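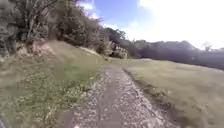 I finally wrote down our rules for running a ground robot on a public track. Remzi Dağdelen had been asking since we started the Vumik tests, and the old list was 29 lines in a chat thread that people read once.

The new one is short. One person walks with the robot and holds the stop button. That person does not look at a laptop. Before the first run of the day we press stop twice, once standing still and once moving at walking speed. If a walker, a dog or a horse comes within roughly 100 feet, we stop and wait until they have gone by.

Speed is the rule we argue over. Remzi wants one limit for everything. I want a lower one on stony ground, where the stopping distance changes from one stretch to the next. A track can be smooth down the middle and all pebbles at the sides — so for now the limit is set by the worst part of the width.

Every stop goes in the log, including the ones we did on purpose. Hollari keeps its log the same way, which makes it easier to compare notes.

I still need to write the battery section. Probably in March.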